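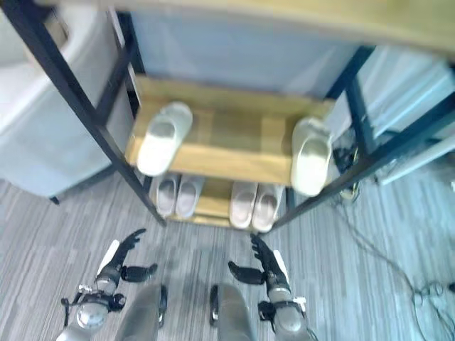 # スリッパ整頓セルの立ち上げと手入れの手順

二足の人型機に下駄箱のスリッパを揃えさせる、という課題は展示会でよく見かける。うまくいく動画も多い。私はあの手の動画をあまり信用していない。同じ棚、同じ照明、同じスリッパで撮り直せば、たいていの機械は一度くらい成功するからだ。以下は、うちで Skotgate と呼んでいるセルを毎回同じ状態に戻すための手順で、賢くする方法の話は出てこない。制御側のソフトは Dostus、手首まわりの調整ツールは Wostuter を使っている。別の組み合わせなら画面の名前は読み替えてほしい。

## 用意するもの

- 六角レンチ一式とトルクドライバー
- 養生テープ(床の目印用。カーペットに跡が残りにくいもの)
- 巻尺、水準器
- 無水エタノールと毛羽の出ない布
- 面ファスナー式の結束バンド

## 1. 棚を決める

先に棚を動かし、機体は後から合わせる。逆にやる人が多いが、機体の位置は毎回ずれるものと思っておいたほうがいい。

棚の前側の支柱から手前に800 mm測り、床にテープを貼る。機体のつま先はここに合わせる。カーペットは毛足で沈むので、棚板に水準器を当て、左右どちらにも傾いていないことを確かめる。斜めの縞が入った柄の床だと、目で見て平行を出そうとするとまず間違える。縞は無視して巻尺だけを見ること。

棚の脚元にコード類がある場合は、足の踏み出す範囲から外へ寄せ、まとめて留める。センサーが避けてくれるという説明を受けたことがあるが、細い黒いケーブルを避けた例を私は自分の目で見ていない。

## 2. 電源を入れる前の点検

非常停止を押した状態で行う。

1. 指を一本ずつ手で曲げ、途中で引っかかりがないか見る。
2. 親指を横に開き、左右の開きを比べる。差があれば Wostuter で原点を取り直す。
3. 前腕のベルトを引いてみる。指が楽に二本入るなら緩い。
4. 膝横の関節に糸くずが入っていないか見る。カーペットの部屋では必ず溜まる。
5. 頭部カメラのレンズを布で拭く。エタノールは布に少量。レンズに直接垂らさない。

「自己診断があるから手点検は省ける」と書いてある資料もある。自己診断が見ているのは主に電流と温度で、ベルトの緩みは対象外だった。省かないでほしい。

## 3. 待機姿勢を合わせる

非常停止を解除し、待機姿勢を呼び出す。両手を同じくらいの高さで前に出し、掌を開いて下段に向ける姿勢を標準にしている。頭部カメラの映像に両手と棚の中段、下段がすべて入っていればよい。

片手だけ低いときは、肩を疑う前に足元を見る。片足がテープを踏んでいるだけのことがある。足を置き直しても揃わなければ、Dostus の姿勢画面で肩のオフセットを確認する。一回に動かす量は小さくし、変えた値は必ず紙に残す。画面の履歴は更新のたびに消えた。

## 4. スリッパの初期配置

下段には揃えたものを二組、中段には左右を大きく離した一足を置く。中段の片方は、棚板の前端から少しはみ出させておく。はみ出しのない配置ばかりで試すと成績は上がるが、玄関でそんなに行儀よく脱ぐ人はいない。

白いスリッパと淡い色の棚板の組み合わせは、輪郭の検出が甘くなりやすい。認識枠がスリッパの縁より内側に入っていたら、しきい値をいじる前に照明を一段落としてみる。明るければよく見えるというのは思い込みで、このセルでは白が飛んで悪化した。

## 5. 動作確認

速度は55%から始める。中段の離れた片方をつまみ、もう片方の隣に置かせる。見るのは次の点だ。

- 指先が棚板を擦っていないか
- 持ち上げたとき、スリッパが指の中で回っていないか
- 戻りの軌道で手の甲が上の棚板に近づきすぎないか

三つ目が一番危ない。上の棚板は頭部カメラではぼやけやすく、奥行きの推定が当てにならない。Dostus の干渉モデルに棚板を手で登録し、すき間の値も巻尺で測った実寸を入れる。自動登録は一度試して、やめた。

問題がなければ速度を上げる。私は最高速までは上げない。スリッパを急いで揃える理由が思いつかない。

## 6. 日常の手入れ

| 間隔 | 作業 |
|---|---|
| 毎回 | レンズ拭き、床テープの位置確認 |
| 200サイクルごと | 指先の清掃、前腕ベルトの締め直し |
| 3,000サイクル超 | 指の腱の伸びを測定、必要なら交換 |

交換時期は Shezi の手順書ではもっと長く書かれているが、うちの機体は指の閉じ遅れが先に出た。カタログの数字より、閉じ始めから閉じ終わりまでの時間を自分で測った記録を信じるほうがいい。

腱を替えた後は手順2からやり直す。3からではない。原点を取り直さずに待機姿勢を合わせると、見た目は揃うのに、つまむ力だけが左右で違うという面倒な状態になる。

## うまくいかないとき

**スリッパを落とす。** 指先の汚れを拭いてから、同じ一足で繰り返す。種類を変えると原因が分からなくなる。

**手前で止まる。** 棚までの距離を測り直す。数値が合っていれば、干渉モデルに古い棚が残っていないか調べる。

**左右を逆に置く。** 未解決。学習データを足せば直ると言われて足したが、減った気はしない。直ったという報告を読むときは、スリッパの種類と配置を変えて試したかどうかをまず確認している。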